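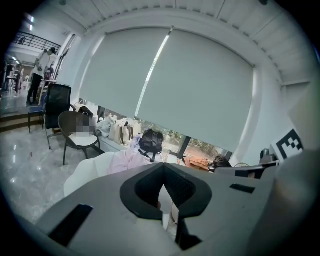

Words and pictures: Unnithan, Lastotbridge
19/09/2019

The long windowsill at Hulow was put in as a bench. The architect's drawing had people perched along it with mugs, gazing out at the trees. It took us one morning to turn it into a cloakroom, and a cloakroom it has stayed.

Totes lean against the glass, beige ones and white ones, next to a black backpack with its straps hanging down and a clear water bottle keeping it company. The pink thing over the seat is staying where it was put. Further along there's something orange, then a small desk fan near the end of the window.

The two blinds have never agreed on a length — the left stops just above the sill, the right comes down further on one side. Green gets in underneath.

Tolel, next door, has 27 coat hooks and a sign asking people to use them. We were quoted 75 pounds for a row of 15 and are thinking it over. Bags on the sill until then, please, and leave a gap if you want the fan.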